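# "It just needs a restart"

November 2022 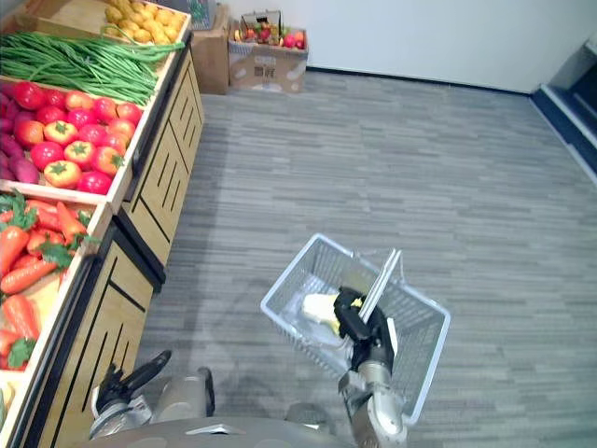 *Right arm in the basket, carrots and tomatoes on the left.*

I've now heard the restart line three times in one afternoon at Wundow, so let me write down what went wrong before it gets tidied up into a success story.

The arm reached into the basket, and the gripper stopped responding. Fingers shut, arm stuck low, no error on the screen. Stellan pressed the soft stop and got nothing for 5 seconds. He then went for the red button, and that did work.

The slide from October says the robot handles "up to 96 items an hour." Fine. How many of those hours had a dead stop command in them? Signe went through the log and found 2 earlier hangs, both marked as operator error. I have my doubts about that.

Roald thinks it's a loose connector in the wrist. Maybe. A loose connector doesn't explain why the stop was ignored, and I'd like that answered before anyone lets a shopper near the thing. Oda has the log files and I'm still waiting to hear back.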